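Rules for a robot in a kitchen

A robot arm is a machine that can move, grip and push. It cannot tell by itself whether a finger is in the way. For that reason people write rules for it. At Grenari the list is called Gridis, and it has 4 parts.

Part 1. The arm has a marked area. Children stay outside the line while the power is on.

Part 2. The arm moves slowly near any object it has to pick up or put down.
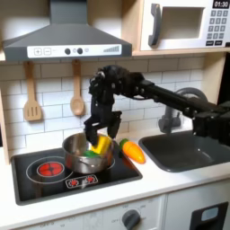

The arm at the toy cooker, with play food in the pot. 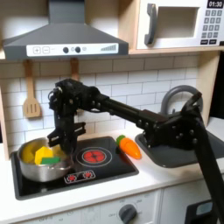

Part 3. A stop button must be within reach of an adult. Pressing it stops every joint.

Part 4. The arm is checked each September. The checker looks at the bolts and cables and writes down the result. A loose bolt means no work until it is tightened.

Rules like these are called standards when many places agree to use the same ones.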